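Kadau Textile Sorting Room: Minutes of Operations Meeting

22 Jan 2025
Posted by Menaka Mridha
2 comments | 5 shares

Meeting opened 9.35 am. Chair: operations lead. Minutes: M. Mridha. Attending: sorting, folding, dispatch, Navaratnam (laundering contractor) by phone. Apologies from purchasing.

1. Previous minutes

Accepted with one correction. Item 4 should read "knit tops, adult" and not "knit tops, all sizes". Children's knits remain under the old procedure until the size labels are reprinted.

2. Folding procedure for knits, draft C

Draft C was circulated before the meeting. The main change from draft B is the order of operations on the table. Garments are to be spread before they are turned right side out, so that the operator can find the side seam by eye and work from it. Draft B had the turning done first, over the bin, and folding reported that this stretched necklines on the lighter jerseys.

Discussion on the starting point. Dispatch asked whether the hem or the shoulder should be squared first. Folding prefers the shoulder, as hems on second-hand knits are frequently out of true and any error carries through to the finished parcel. Agreed that the shoulder line is the datum. The hem may sit up to 10 mm out at the final fold without rework.

Doubled-back edges were raised again. Where the cloth has rolled over on itself, the fold can look finished from above and still leave a ridge inside the stack. Draft C to carry an added line: open every rolled edge by hand and flatten outward from the centre of the garment. Pulling from the corner is not permitted on fine gauge knits.

Action: M. Mridha to amend draft C and reissue as draft D.

3. Table surfaces

The white tops are to stay. Sorting had asked for grey on the grounds of glare, but a trial of grey vinyl at one end of the room made pale lint hard to see and the inspection rate fell. Slight marking of the white tops is accepted as wear. Any mark that transfers to a white cloth wiped across it is to be reported and the table taken out of use until cleaned.

Cleaning agent: the current product leaves a film if not rinsed. Navaratnam advised a more dilute mix and a second wipe with plain water. To be tried for one month on the folding tables only.

Table height was not discussed and is held over.

4. Colour grading

The blue category is giving trouble. Periwinkle, cornflower and the washed-out denim shades are being split differently by different operators, and the Ruvex colour cards do not have a chip between mid blue and lilac. Sorting proposed that anything with a visible violet cast go to purple. Dispatch objected, noting that buyers ordering mixed blues have not complained about violet tones but have complained about short bales.

Resolved: periwinkle is blue. Lilac is purple. Cases in between go to blue if the garment is a plain knit and to mixed if it carries a print.

A second set of cards is to be ordered for the far benches so that operators do not have to walk the length of the room to check a shade.

Action: purchasing to obtain a quote for cards.

5. Bale weights and stack counts

Knit bales remain at 100 garments. The request from Flovgate for bales of 200 was considered. The strapping is rated for the load but the present trolleys are not, and the double bale would not pass the dispatch door on its wide side. Declined for now. Flovgate to be offered two single bales strapped to one pallet at the existing rate.

Folding noted that stacks on the table should be kept to about 10 high. Above that the lower pieces creep and the shoulder line has to be reset.

6. Pilling and seam inspection

Seam inspection is to be done while the garment is spread, before the first fold. Operators should follow each stitched seam end to end and check for dropped stitches, skipped sections and thread tails longer than a fingertip. Three faults on one garment puts it in the rag stream regardless of where they occur. Pilling on its own is not a fault unless it covers the whole front panel.

Repair bench reported a backlog of cardigans, mostly missing buttons. Matching buttons are not to be sought. Where one is missing, replace the full set from the jar stock or send the garment to mixed.

7. Room layout

The room is open from end to end and will remain so. A proposal for a partition between the benches and the folding tables was withdrawn after it was pointed out that it would block light from the far side and put a post in the trolley route. The high ceiling makes the benches cold in August, and portable heaters are to be tested and tagged before then. Extension leads across the trolley route are not allowed.

8. Other business

Unsorted garments are being left on the tables at the end of shift. Everything on a table is to be folded or returned to its bin before lights out. Bins are to be closed.

Draft D comes back to the next meeting for sign-off. Comments in writing to M. Mridha beforehand, with the clause number quoted.

Meeting closed 10.50 am.

This site uses cookies to remember your settings. Accept | Manage preferences

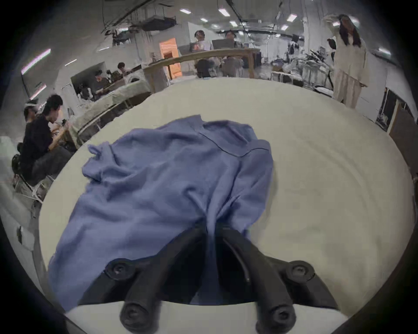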